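Best way to keep socks in pairs when folding on the coffee table?
Posted in Laundry & Linens - September 17, 2025

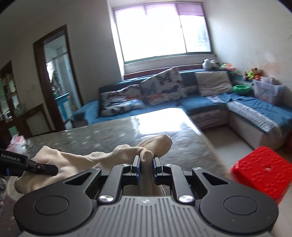
Should I pair socks before or after I fold everything else?

Pair them first, while the pile is still spread out and you can see all the colors. Once the shirts and towels start stacking up, the small stuff slides underneath and you end up lifting everything again.

That's the advice my sister gave me, anyway, and I've been trying it for a couple of weeks with mixed results. I do all my folding in the living room, at the glass-topped coffee table in front of the sectional, and my trouble is mostly with the plain beige ones. I bought a bunch of them in what I thought was the same color and they are NOT the same color once you get them in daylight. Some have gone a little pinker, some a little yellower, and two or three have stretched. Then there are the gray knit ones, which belong to my husband and which he insists are all identical (they're not, he just doesn't look).

So I'd like to know how other people fold them too. I was raised on the ball method, where you tuck one cuff over the other, but the tops on mine are getting loose and I'm starting to blame that. Also, is a glass top a bad place to do this? Things slip around on it and the glare from the window makes pale colors hard to match. I could move to the bed but then I'd have to make the bed.

Thanks in advance - I have a full basket waiting.
Musby Laundry Fan

Lihua Tan

Your sister is right about pairing first, but I'd go one step further and split by color before you pair anything. Make a beige heap and a gray heap and a heap for whatever is left. It takes a minute and then you're only ever comparing like with like.

For the folding, please give up the balls! I did them for years and every pair I owned had one saggy cuff. What I do now is lay one sock flat, put the other right on top with the heels lined up, and smooth them both out with my hand. Fold the toe end up toward the cuff, then fold once more so you have a little rectangle. If you stand the rectangles up in the drawer you can see all of them, and nothing gets stretched. Ankle socks only need the one fold.

Matching beige to beige is a pain and I won't pretend otherwise. I look at the toe seam and the ribbing before I look at the color, because the color changes depending on where I'm sitting. If you can turn so the window is behind you, the glare won't be in your eyes as much. And if you want something that stays put on glass, spread a bath towel over the table and fold on that. A dark towel is good for pale socks. I use an old navy one that's no good for anything else now, it has a bleach spot the shape of a boot.

The other thing that helped me was a stitch of colored thread inside the cuff. I did one color for the pack I bought first and another for the newer pack. You can't see it when they're on. It was one evening of sewing in November and I haven't had to hold two socks up to a lamp since.

Oh, and leftovers go in a bag, and the bag stays with the laundry stuff. Mine gets emptied every third wash or so and I'm always surprised by what finds its partner.

Shengli Ren

I just buy one kind. Threw out all the old ones, got a big pack of Hirano crew socks, same size, same gray. No pairing at all, grab two and go. My wife thinks it's ugly but it works.

If you keep the beige ones, mesh bag. Everybody in the house gets one, socks go in at night, the bag gets zipped and washed and dried like that. I have the Clenance ones, any of them would do. Don't stuff it full or the socks in the middle come out still damp.

dryerdoor32

Following this one, same problem over here. I tried those Ernero clips that hold the two socks together in the wash and they do hold, but you have to remember to clip them and my kids never did. We had 3 left by summer.

I like the towel idea. I fold on the sofa arm at the moment and half of it goes down behind the cushions. I found a whole pair back there when I vacuumed, already folded.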